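Vandness Equipment Recovery Handbook
Section 4: Packing Power Supply Units in Divided Cartons 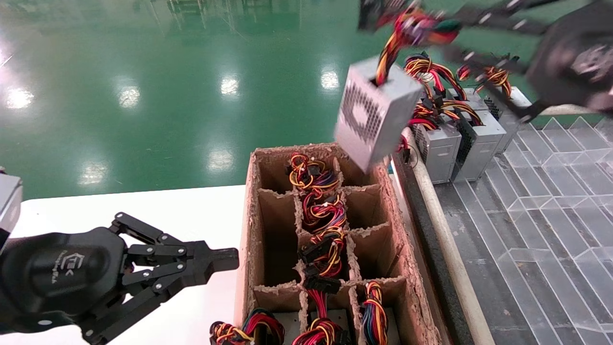
4.1 Purpose and Scope

This section sets out the procedure for placing computer power supply units in a divided cardboard carton for storage or transfer between Vandness sites. It applies to units with attached cables. Units that have been opened, or that show damage to the housing, are handled under Section 6 and must not be packed with sound stock.

4.2 Before You Begin

Confirm that each unit has been disconnected from all equipment and has passed the intake check. Units must remain unplugged for at least 15 minutes before they are handled for packing.

The following items are required:

Divided carton, open at the top
Cardboard partitions to suit the carton
Carton label and packing record (Form 29)
Reusable cable ties
Flat cardboard sheet for the top layer

CAUTION: Do not open the housing of a power supply unit for any reason. Internal parts can hold a dangerous charge after the unit has been unplugged.

4.3 Preparing the Carton

1. Place the carton on a level surface next to the units to be packed.

2. Inspect the base and the side walls. A carton with a split base or a soft corner must be withdrawn. Rough or torn upper edges are acceptable for storage on site, provided that the walls are sound below the tear.

3. Insert the partitions and press them down until they touch the base. Each compartment should accept one unit without force.

4. Remove loose screws, tape and scraps of cardboard from the compartments.

Note: Cartons with torn upper edges may not be sent by outside carrier. Transfer the contents to a new carton before shipment.

4.4 Loading the Units

1. Stand the units in a row beside the carton with their cables at the top. Keep the row clear of the edge of the work surface.

2. Gather the cables of the first unit into one bundle. Where the cables are long, fold them once and secure them with a reusable tie. Do not wrap cables tightly against the housing.

3. Support the weight of the unit by its housing and lower it into a compartment with the cables facing up.

4. Leave the cable bundle standing above the unit. Connectors should be within reach from the top of the carton so that the unit can be identified at unpacking.

5. Continue until the row has been packed. Fill the compartments farthest from you first.

6. Check that no cable has passed over a partition into the next compartment. Crossed cables are the most frequent cause of bent connector pins reported by the receiving desk.

CAUTION: Do not place two units in one compartment. Do not stack units on top of one another, even if the carton is deep enough to allow it.

Note: Testa and Huvix units are recorded on separate lines of Form 29. They may share a carton.

4.5 Closing and Labeling

1. Press the cable bundles down gently with an open hand. If a bundle springs back above the walls, fold it again and replace the tie.

2. Lay the flat cardboard sheet over the compartments. The sheet should rest on the cables without bowing.

3. Weigh the carton. The limit for manual lifting is 34 pounds. A carton over this limit must be moved by cart.

4. Complete Form 29 and attach the label to the short side of the carton. Write the number of units and the carton number in ink.

5. Place the carton in the Skilarer rack. Do not set any other item on top of it.

4.6 Records and Questions

Packing records are kept with the carton until it is received, and are then filed by carton number. Questions about this section should be directed to Kendra Melnyk, Materials Handling. Requests for replacement cartons and partitions should be sent to Prasetyo Pelupessy in Stores.

Section last revised: 2026-10-04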